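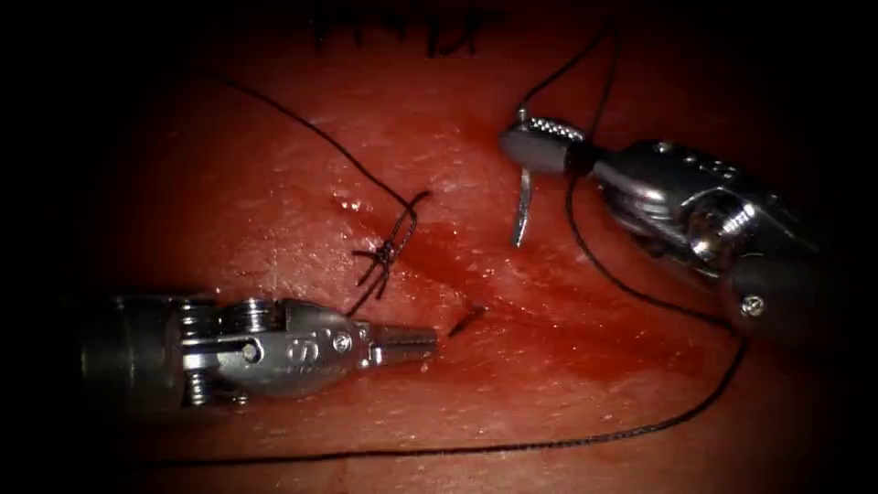 Two robotic surgical instruments and a knot of black suture.

Short-Stay Rental Management
Unit 4 handout: Listings, rates and the management agreement
Instructor: Rachid Benjelloun
Updated 26/04/2021

Read this before you start the Clalutura worksheet. Chapter 6 of the course reader covers the same ground at greater length. Where the two differ on fees, use the handout.

4.1 Who does what

A short-stay rental usually involves three parties. The owner holds the property. The manager takes bookings, sets rates within limits agreed with the owner, and arranges cleaning and repairs. The guest books and pays. A listing site may sit between the manager and the guest, but it is not a party to the management agreement.

In the Clalutura case the owner is Tetsuya Noguchi, who bought a two-bedroom house near the lake and lives four hours away. The manager is Katsaros, a small firm with 28 houses on its books. Bookings come through the firm's own site and through a listing site called Zuvard.

4.2 The management agreement

Most agreements are two to six pages long. Look for these items first:

Term and notice. How long the agreement runs and how either side ends it. Check what happens to bookings already taken for dates after the end of the agreement. Katsaros requires the owner to honor them.

Commission. Usually a percentage of rent. Find out whether it is charged on rent alone or on rent plus cleaning fee. On a house with many two-night stays the difference is large.

Spending limit. The amount the manager can spend on a repair without asking. Noguchi's agreement sets this at $277 per job. Anything over that needs a written yes from the owner, except for a leak, a gas smell or a lock that won't secure the house.

Owner use. The dates the owner may block. Some agreements limit these in high season, and some charge the owner the normal cleaning fee after each visit.

Reserve. Money held back from the owner's first payments to cover bills. It goes back to the owner when the agreement ends, less anything unpaid.

4.3 Setting rates

Begin with the slowest month, not the busiest. For Clalutura that is February. Work out the lowest nightly rate that still covers the costs of a stay: laundry, supplies, utilities, commission and wear. A night sold under that rate loses money even though the calendar looks better.

Next, mark the local events and school vacations. Set a minimum stay for those dates, then the rate. A three-night minimum over a long weekend stops a single Saturday booking from blocking the whole period.

Fill in the remaining weeks last. Compare with houses of the same size and the same distance from the water. Do not compare with Bondia, the resort across the lake. It has a pool and a front desk, and its guests are buying something else.

4.4 Worked statement

Gross rent for the month: $3,293
Commission at 20 percent of rent: $658.60
Repair, kitchen faucet: $277.00
Paid to owner: $2,357.40

The cleaning fee is left out. At Katsaros it is collected from the guest and passed straight to the cleaner, so it appears on a separate line of the booking record and never reaches the owner's statement. Lodging tax is also left out. It is held in a separate account until it is due.

Students often take the commission after subtracting the repair. The agreement says commission is charged on gross rent, so it comes off first.

4.5 Writing the listing

Put the facts a guest needs to decide near the top: number of bedrooms, bed sizes, how many people the house sleeps, parking, stairs, pets, and the distance to the lake on foot. Give the distance by road as well if the footpath is closed in winter.

Words such as "cozy" and "charming" take up room. "One queen bed upstairs, two twins down" does more work. If a sofa bed is included in the sleeping count, say so.

State the house rules in the listing and again in the booking email. A rule the guest first sees on the refrigerator door is hard to enforce.

The old Clalutura listing ran to 40 lines and did not mention the outside staircase. Two guests asked for refunds on arrival. Read it in the course reader and mark what you would cut.

4.6 Before the next class

Complete the worksheet, parts A to C. Part D is optional.

Rewrite the Clalutura listing in no more than 150 words.

Using the statement in 4.4, work out what Noguchi would be paid if commission were 25 percent and the faucet repair had not been needed.

Bring a copy of any management agreement you can get hold of, with names and addresses blacked out. If you can't find one, use the sample at the back of the reader.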